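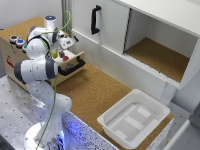
Fig. 1. Robotic arm at a wooden cabinet with its drawer partly open.

Who Keeps the Lights On? Three Months With Small Art Spaces
Student project report, Curating and Cultural Work, second year
by Nga Lưu

So I started this project in August with a pretty simple question: how does a tiny exhibition space stay open when it sells nothing and charges nothing at the door? I had a list of 41 places I wanted to write to (way too many, my advisor warned me) and I cut it down to 7 that answered my emails and had a show on. Of those, I ended up spending real time in 2, Candia and Bustitz, and they're what most of this report is about.

Candia is a former shoe repair shop with one big window, and the window is basically the gallery. They change the show every month and leave the lights on until midnight, so most people see the work from the sidewalk on the way home. I loved this! I stood across the street for a few evenings with a notebook and tallied who stopped. My best night was 143 people, but that was during the street festival, so please don't read too much into it.

Bustitz is the opposite. It's up four flights of stairs in the back of a courtyard, you have to ring, and somebody comes down to get you. Openings are packed and then it's quiet for weeks. The group there pays the rent by subletting two desks, and the desk people get a say in the program, which led to a long and kind of heated meeting I was allowed to sit in on. I've put my notes from it in the appendix, with names taken out.

My interview questions changed a lot along the way. At first I asked about funding and got polite, short answers. Then I started asking "who has the keys?" and suddenly people talked for an hour — about cleaning, about who waits for the delivery van, about friends who burned out and left. I rewrote chapter three after that.

Things I'd do differently: record the interviews (my handwriting is terrible), visit outside of openings much earlier, and read Ahmadpour on shared leases before starting, not after. I also wanted to include Pruteo, the sound art space, but they lost their room while I was writing and I only have one phone call with them. It's in the appendix too, right after the floor plans.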